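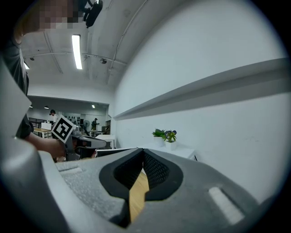 Two of the handheld grippers, one of them with its marker square showing.

Is the Braseo handheld gripper kit worth it for a small shop?

Asked by Karla Ocampo

Hi all! I do packing and kitting for a couple of small cosmetics brands and we've been thinking about getting a robot arm to take over some of the boring pick-and-place stuff. The reseller we talked to (Trajkovski, if anyone knows them) is pushing the Braseo handheld kit to go with it. The idea is you walk around with the grippers in your hands, do the job yourself a whole bunch of times, and then the recordings get used to train the arm. The quote came back at $892 for a pair of grippers, the marker sheets and a year of their Sima software for sorting the recordings.

I got to try a pair for an afternoon and I kind of liked it? It felt weird for a few minutes and then my hands figured it out. My wrists were sore the next morning though, and I type all day too, so that worries me a little. Also the software was only shown to me on somebody else's laptop, so I have no clue what it's like to live with.

So my questions are: does anyone use these for real work and not just demos, how picky are they about lighting (our ceiling is all old fluorescent tubes), and is the Sima subscription something you can drop after the first year? I'd also love to hear if there's a cheaper kit that does the same thing. Thanks!

2 answers

Vlastimil Šindelář
Marked as helpful by 11 people

We've had the Braseo pair since January and use it most weeks, so I can tell you how it's gone for us. Short version – I'd buy it again, but I'd haggle.

Lighting first. We're under tubes too and it's been fine, with one catch. The printed marker squares have to stay readable, and ours got glare on them when we laminated the spares. Plain matte paper on something stiff works better. Keep a few extras printed, they get scuffed up faster than you'd think. If a square is bent or has tape over a corner, Sima throws out the whole take and doesn't tell you until you upload. I lost an entire morning that way and was not a nice person to be around at lunch.

Sore wrists, yes, that's real. We swap people after 7 takes and it helped a lot. Lower your table if you can. I had mine too high for the first month and was holding my elbows up like a chicken.

On the subscription: our recordings are all still ours and we can export them, but the cleanup tool stops working when you stop paying. I asked Trajkovski about that before we signed and they gave us a second year at half price, so ask! Get it in writing, they had forgotten all about it when renewal came up.

The thing I'd really push you on is how many different products you handle. We do one size of jar and one size of box, and the arm got decent at it. When we tried it on floppy pouches it was hopeless and we went back to doing those by hand. If your brands change their packaging every season you'll be recording all over again each time, and somebody has to be paid to do that. Put those hours in your math, the kit itself is the cheap part.

Also check which arm they want to sell you. The fingers on the arm need to match the ones on the handhelds or your recordings won't be much use. Ours needed an adapter plate that wasn't on the quote.

zelt_user

get the Zelteretti one, way cheaper. had mine 5 months no problems. you do have to put it together yourself and the instructions are bad

Comment from Karla Ocampo

Thank you both! Vlastimil, the adapter plate thing is super useful, I just looked and it's not on my quote either. We do mostly jars and little boxes, with some pouches around the holidays, so maybe it's jars only for us. @zelt_user does the Zelteretti come with any software or do you bring your own?

Comment from zelt_user

bring your own. theres a free one people use, works ok if you know somebody who codes

Comment from Vlastimil Šindelář

Jars only is a good place to start. Ask Trajkovski if you can borrow the pair for longer than an afternoon, and do your own uploads on your own computer while you have it. That's where I'd have found most of my problems.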